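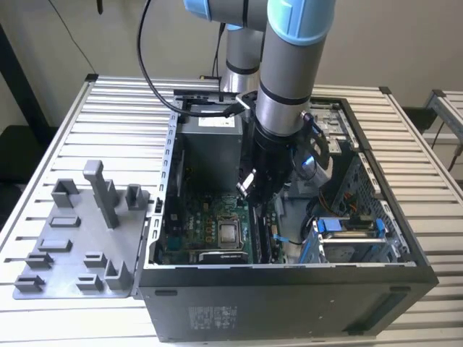 An open desktop tower on its side, with the power supply at upper left.

Planetton Computer Repair: Frequently Asked Questions

Drop-off and hours

When can I bring my computer in?
The counter is open from 9:30 a.m. to 6 p.m. every day except Sunday. You don't need an appointment to drop off a desktop or laptop. If you want to talk through a custom build or a large upgrade, please call first so someone is free to sit down with you.

Where do I park?
There is a small lot behind the building, reached from Juška Street. The two spaces by the back door are for loading and have a 15-minute limit. Street parking in front is metered until 5 p.m.

What should I bring with me?
For a desktop, just the tower. We have monitors, keyboards, mice and standard power cords at the bench. For a laptop, bring the charger, even if you think it has nothing to do with the problem. If your computer uses an external power brick, bring that too. Please leave bags, dongles and USB sticks at home unless they are part of the problem.

Do you need my password?
Usually, yes. We can test memory, drives and power supplies without it, but we can't check that Windows starts normally or that your programs open. You can set a temporary password before you come in and change it back afterward. We also need the BitLocker recovery key if your drive is encrypted.

Prices

How much does it cost to find out what is wrong?
The bench fee is $53 for desktops and laptops. It covers testing and a written estimate. If you go ahead with the repair, the fee comes off the final bill. If you don't, you pay the fee and take the computer home.

What do common jobs cost?
A clean Windows install with drivers and updates is $137, not counting the license. Moving your files from an old computer to a new one is the same price for one user account. Replacing a desktop power supply, adding memory or swapping a drive is billed at our labor rate plus the part. Most of these take under an hour of labor.

Can I supply my own parts?
Yes. We will fit parts you bought elsewhere and charge labor only. We don't warranty those parts, and if one is faulty you will need to deal with the seller. Ask us about fit before you order. Long graphics cards and tall CPU coolers are the ones most often returned.

How do I pay?
Cards, cash or a check from a local bank. Business accounts can ask for monthly invoicing.

Repairs

How long will it take?
Testing takes one to three working days. After you approve the estimate, jobs that use stock parts are normally finished within two more. Laptop screens and hinges have to be ordered and can take two weeks. December is slower because of shipping delays.

My computer shuts off under load. Is it the power supply?
It might be. Overheating causes the same thing. Before you bring it in, check that the vents are clear and that all the fans spin. Note what you were doing when it shut off and whether it started again right away or only after a wait.

Do you clean out dust?
A basic dusting is part of any desktop repair where we open the case. A full cleaning, with the fans removed and new thermal paste on the processor, is a separate job. Tell us if the computer comes from a workshop or a home with smokers, as it will need more time.

Will I lose my files?
Most hardware repairs don't touch the drive. A clean install does erase it, and we will ask you to sign a form before we start. Back up anything you can't replace before you drop the computer off. We can make a backup for you if the drive is still readable.

Can you recover data from a dead drive?
If the drive is recognized, often yes. If it clicks, has been dropped or has been in water, stop using it. We send those drives to Pultance, a recovery lab with a clean room. Their quotes start at $529, and you will get the quote before any work is done.

Custom builds

Do you build computers to order?
Yes. A basic home or office build starts at $670 with Windows installed. Gaming and video editing machines cost more, and the graphics card is usually the largest part of the price. Builds are planned by Jaanus Venckus, who can be reached through the main number.

Can you reuse parts from my old computer?
Sometimes. Cases, drives and newer power supplies can often be carried over. Memory and processors usually can't if the motherboard changes.

Do you sell used machines?
A few at a time, mostly Arent office desktops that we have tested and fitted with new drives. The list is at the counter.

Warranty and pickup

What is covered after a repair?
Our labor is covered for 90 days. Parts we supply carry the maker's warranty, and we handle the claim for you during the first year. Spills, drops and new virus infections are not covered.

How long will you hold my computer?
We will call or text when it's ready. After 30 days there is a storage charge of $2 a day. Please keep your claim ticket and bring it when you come to pick up.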